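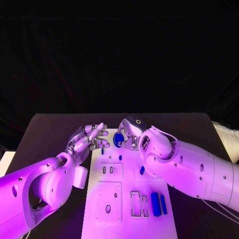
Leena Saarinen

December 4, 2018

The white board has a permanent place on the table now. Until February it lived behind a cabinet and came out when I needed it, so every sorting job began with finding it and wiping it down. It lies in the middle of the dark gray tabletop and I work over it from either side.

The reason is contrast. Small flat parts vanish on a dark gray surface, particularly under colored light, and I keep the light violet for most of the evening. On white, a blue disc has an outline again. The color does shift. Blues hold up reasonably well under violet, reds and pinks run together, and anything pale has to be judged by its shadow. For color matching I switch to the plain desk lamp and do the whole batch in one go.

The curtain behind the table is dark too. I tried a light one for two weeks and took it down. It threw light back across the board from behind, and the shadows I use to find edges went soft. With the dark one drawn, the space past the far edge of the table is close to black, and the board is the brightest thing in view.

Discs are awkward to pick up from a flat board. There is no corner to get under. What works is pressing one side lightly, tilting the disc up on its edge and pinching it across the faces. Sliding it to the rim of the board also works, but then it tends to end up on the floor. Mojtaba Taheri suggested a sheet of thin felt on top, which gives the fingers something to sink into. I tested it with 50 discs from the Wurby box. Pickup was easier, but the felt shed lint and the discs no longer slid, so I went back to the bare board.

Storage is unchanged: Hasik trays, one color per tray, label on the short side. The lids from the older Laitinen set nearly fit and should not be used – they pop off when the stack is lifted.

Still open is the board itself creeping toward me over an evening. Rubber dots under the corners are the obvious fix. I have a strip of 21 of them somewhere, probably in the drawer with the spare curtain hooks.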